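Chapter 6
The Wet Zone: Sinks, Drainers and the Counter Around Them

In this chapter you will learn to
choose a basin size that suits the way a household cooks
place a faucet so that it reaches where the water is needed
plan the landing space on either side of a sink
judge a splash surface by how it cleans and how it handles light

Key terms: basin, deck, gooseneck, landing space, drainer, backsplash

Ask a cook to name the heart of the kitchen and you will probably hear "the stove." Then spend an evening watching that same cook! Rice gets rinsed, lettuce gets washed, the pasta pot gets filled and later emptied, hands go under the tap again and again, and when the meal is over the whole business starts from the other direction with plates and glasses. The sink is where a kitchen really lives, and it is a wonderful place to begin thinking like a designer.

Līga Lapiņa, who planned the shared kitchens at the Humstead apartments, used to start each job with a pencil and a floor plan. She asked residents to draw a line for every trip they made while cooking one ordinary supper. The lines always bunched up in the same place, a dark little knot in front of the basin. We will borrow her exercise at the end of this chapter, so keep a spare copy of your own floor plan handy.

Let's start with size. A single wide basin takes a roasting pan lying flat, and anyone who has scrubbed one at an angle knows what a pleasure that is. The Berkden kitchen, our case study for this chapter, has a cutout 70 cm wide in a counter 600 mm deep. Those two numbers settle a great deal before anyone opens a catalog. The depth has to hold the basin, a strip of counter in front, and enough deck at the back for the faucet, with room left to get a cloth behind it.

Next comes the drainer, and opinions run strong. Some people want a rack on the counter, some want a ribbed board, and some (your authors included) love a wire basket that sits inside the basin itself. Drips fall straight back into the sink and the counter stays free for chopping. The price is basin width, so measure your largest pan before you commit to one.

Now for the back wall. Tile is familiar and tough, though its grout lines need regular scrubbing. Glass wipes down quickly and does lovely things with light, particularly when it has some color in it. Framed panels add edges where grime can collect, and the lowest strip, right along the counter, deserves extra attention on cleaning day.

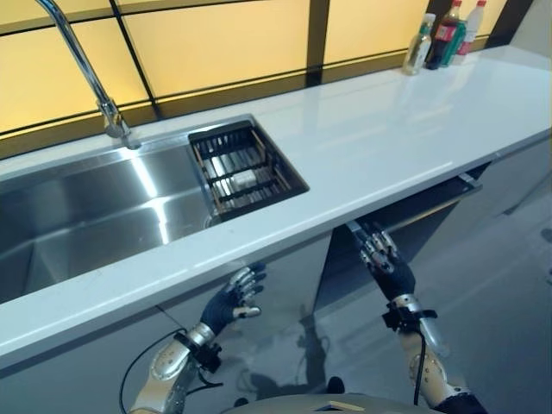

How much clear counter should you leave beside a sink?

Plan on at least the width of your largest pan on one side, and more on the side where dirty dishes pile up. The cleaner side can be narrower if the dishes dry in the basin.

Bottles and soap belong in your plan too. Whatever is used daily will end up standing near the water, whether or not you drew a spot for it, so draw one.

Before you go on
1. Draw the trip lines for one supper on your floor plan. Use a second color for cleanup.
2. Measure your own basin, then your largest pan. Record both in your notebook.
3. Compare the Gotell and Afridi layouts in the appendix. Which one would you rather wash up in, and what would you change about it?

Section 6.1 takes up the basin in detail, starting with corners and drains.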